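The robot that might put the tray back
A student club has spent 40 weeks teaching a machine one household chore. Is that an education?
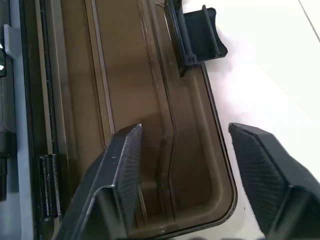 Derek Ashworth wondered, in a note he sent after our first piece on the club, why teenagers should spend their evenings getting an arm to handle a bit of plastic that any of them could deal with while talking on the phone. He wasn't hostile. He just wanted to know what they came out with at the end.

I went to Rirkimgate wanting to know the same. The club meets there on two evenings a week and calls its project Sasura. The job sounds small: take hold of a smoky-brown plastic tray by its rim, one gripper finger inside and one outside, and move it without dropping it. The fingers have textured pads, and the students talk about those pads the way other people talk about tyres.

Their notebook records 626 attempts so far. The club calls this progress and I'm prepared to believe it, but the notebook has no agreed meaning for success. One student ticks the box if the tray leaves the table. Another wants it set down again in the right place. They had been adding up both kinds of tick for months before Khương, the project's youngest member, asked which they meant. It was the best question I heard all evening and it had very little to do with robots.

See-through plastic is a nuisance, they told me — the camera picks up shine where a person sees an edge. Fair enough. But I have sat through plenty of school demonstrations where the hard part was always about to be fixed, and I would like to see one tried with a tray the arm hasn't met before.

In March they enter the Nutness, a regional contest with nine teams and 3 minutes for each run. The rules let a team restart as often as it likes inside that time. I asked whether restarts would be counted in the score. They are not, and two of the students thought they should be.

I have written back to Ashworth to say I still can't answer him, and that I've booked a seat for the contest.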